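Drunstead Open Day

The Drunstead Open Day is an annual public demonstration of robotic grasping and simulation software held at the Drunstead automation laboratory. It is organized by the laboratory's manipulation group under Afshin Mousavi. Visitors watch recorded and live trials, most of them run in simulation, and may operate a simulated gripper from a desk station.

History

The first open day was a half-day visit for students of a nearby technical college. It consisted of a lecture and a tour of the machine hall. A second session was added the following January after the group moved its grasping work to the Wuline simulator, which allowed trials to be shown on a screen without clearing the hall floor. The hall tour was dropped at the same time and later restored in a shorter form.

The program for the 3/29/26 open day listed 15 demonstrations. Attendance was limited to 200 visitors, admitted in two groups. Room 1605, previously used for storage, served as the main demonstration room.

Program

Each session opens with a short talk on the control software, known as Emex. The talk covers how a grasp is planned, how the planned path is checked for contact, and how a trial is scored. Scoring is by outcome only: a trial counts as a success if the object is held at the end of the time limit.

The talk is followed by the screen demonstrations. An operator loads a room, selects a target and starts the trial. The same trial is then repeated with one setting changed, usually the starting pose of the gripper or the friction of the object. Failed trials are shown along with successful ones and are not edited out of the recordings.

Visitor stations are open for the rest of the session. A station has a monitor, a hand controller and a printed card giving the controls. Turns are limited to 15 minutes.

Simulation rooms

The rooms used at the open day come from a set called Tabrizi. A Tabrizi room is assembled from walls, furnishings and loose objects drawn from a common library. Surface textures are assigned separately from shapes, so an object may carry a pattern that does not match its ordinary appearance. The practice is intended to keep the grasp planner from relying on color.
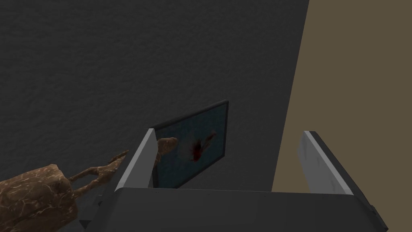
The viewpoint in most trials is fixed behind and above the gripper and moves with it. Operators at the visitor stations see the same view as the planner. A wide view of the room can be called up by staff, but it is switched off during scored trials.

Wall decorations are treated as fixed geometry. The gripper can strike them but cannot remove them, and any such contact is logged as a collision. Loose objects have mass and can be pushed or tipped over. Lighting is kept soft in the standard rooms; a separate group of rooms with hard shadows is reserved for testing.

Access

Admission is free, with registration required. Recordings of the screen demonstrations are kept by the laboratory and lent to schools on request. The Tabrizi rooms are not distributed outside Drunstead.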